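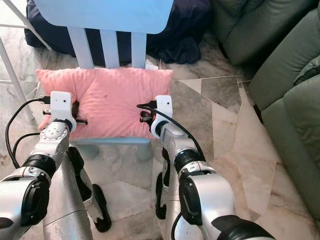
Hosts preparing a household robot demonstration for an open day at the Traledum center should read the following steps before the first group of visitors arrives. The procedure applies to the cushion task, in which a two-armed robot handles a seat cushion at a chair. Set the chair so that visitors on both sides can see the seat and the backrest. Choose a cushion whose color stands apart from the furniture; a pink cushion against a light blue chair can be followed easily from the back of a group. The grippers should hold the cushion by its two sides, one on each, with the front edge of the seat left in view below it.

Step 1. Start the robot 5 minutes before the group enters. Confirm with the operator that both arms respond and that the stop button is within reach.

Step 2. Ask visitors to stand behind the floor line. Children should be placed in front, with an adult beside them.

Step 3. State the task in one sentence before any movement begins. Hongmei Qin, who trains the hosts, recommends: "The robot will now adjust the cushion on this chair." Technical terms may be saved for questions.

Step 4. Remain silent while the arms are moving.
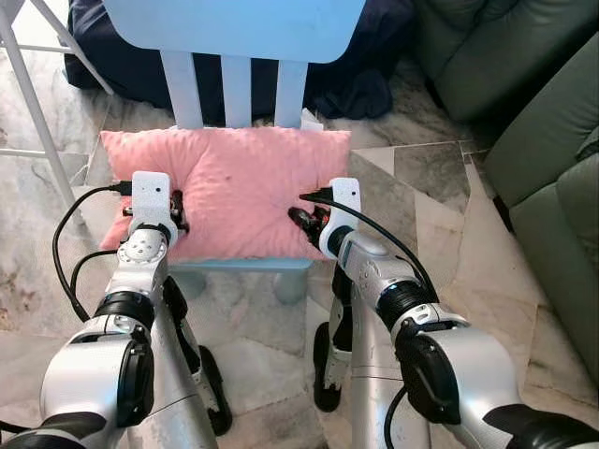 Visitors tend to watch the grippers closely at this stage, and a spoken commentary draws their eyes to the host. Resume speaking when the operator signals that the arms have stopped.

Step 5. Invite questions. Those concerning software should be passed to Ximeng Lei at the Sondar desk. Hosts should not estimate prices or delivery dates.

Step 6. Record the group size on the visitor sheet. The March open day received 743 visitors, and the sheets are used to plan the number of sessions.

If the cushion is dropped, wait for the operator to reset the task. Hosts and visitors must not reach between the arms at any time.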